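## 4. First use and settling in

Read this section before the cooker meets any food. The Urkon two-ring hob is a simple thing, but it has opinions, and most of the letters we get at Hornholm come from people who started at section 5.

### 4.1 Where to put it

1. Choose a flat, hard surface that doesn't mind heat. A draining board is not flat, whatever it looks like.
2. Leave 200 mm clear behind the hob and the same on each side. Curtains count as something. So do calendars.
3. Plug straight into a wall socket. Extension leads were the subject of a long paragraph in the last edition, which has been replaced by the word *don't*.
4. Press down on each corner in turn. If the hob rocks, screw the adjustable foot (front left) in or out until it stops.

> **Caution:** The adjustable foot comes out completely if you keep turning. It then rolls under the nearest fixed cupboard. Spares are part number 863, and we sell a lot of them.

### 4.2 Burning off the coating

The rings leave the works at Osham with a thin protective coating. It smokes the first time it gets hot. The smell is somewhere between a hairdryer and a toy train, and it goes away.

1. Open a window.
2. Take everything off the hob, including the paper disc that says REMOVE BEFORE USE.
3. Turn the left ring to full and leave it for about ten minutes. Stay in the room.
4. Turn it off, let it cool, and do the same with the right ring.
5. Wipe both rings with a barely damp cloth once they are cold.

Don't run both together for this. It won't hurt the hob, but your smoke alarm will have its say and so will upstairs.

### 4.3 Getting to know the dials

The dials run from 0 to 6. Owners of the earlier model will remember that theirs ran from 0 to 9, and that 7, 8 and 9 were the same. We have tidied that up.

- **1** keeps a sauce warm, or melts butter if you have the afternoon.
- **2** is a low simmer. Porridge, stock, anything you plan to forget.
- **3 and 4** cover most cooking.
- **5** brings a pan to the boil.
- **6** brings a pan to the boil slightly sooner, with more noise.

The light beside each dial shows that the ring is drawing power. It goes off when the thermostat cuts out and comes back on a little later. It does not tell you whether the ring is hot. Paloma Fitzsimmons, who answers our telephone, would like this sentence printed larger, but the budget was spent on the diagrams.

**The light does not tell you whether the ring is hot.**

### 4.4 Pans and what goes on top of them

Use flat-bottomed pans no wider than the ring plus two fingers. Round-bottomed woks will sit on the hob in the way a football sits on a fence.

Lids save more electricity than anything we could build in. If you like to stack things over a pan, check the height before you switch on – the hob adds a good hand's breadth to your worktop, and shelves have a habit of being lower than you remember. 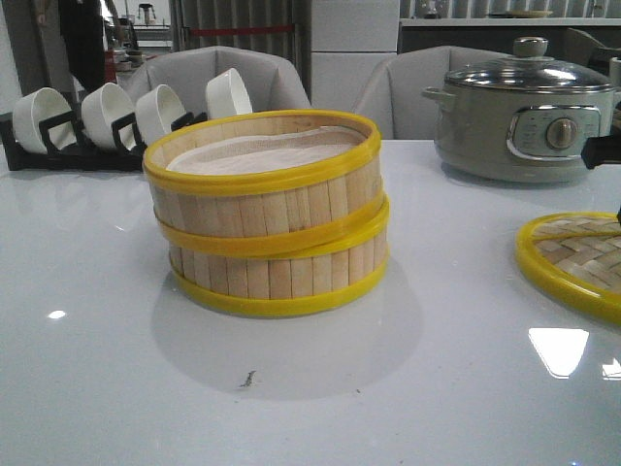 For steaming, proceed as follows:

1. Put two inches of water in the pan and bring it to the boil on 5.
2. Turn down to 3 and wait for the bubbling to calm down.
3. Set the food over the water, and cover.
4. Look at the water level every so often. Top up from the kettle. Cold water works too, but everything stops while it catches up.

> **Note:** A pan that has boiled dry goes quiet. If the kitchen has become peaceful, go and look.

Levente Virág, who drew the wiring for this model, steams everything on 2 and says it is perfectly adequate. His dinner guests have been approached for comment.

### 4.5 Before you ring us

- **Neither ring heats.** Check the socket with a lamp. Then check the lamp.
- **One ring heats.** Make sure you are turning the dial that belongs to the other one. The left dial works the left ring, except on hobs sold under the Borbély name before January, where it works the right.
- **The hob clicks.** That is the thermostat. It will go on clicking for as long as you own it.
- **The hob hums.** Move the pan a little. If it still hums, try another pan.

Text of this section revised Feb 1, 2007. Cleaning is covered in section 6, and section 5 may now be read.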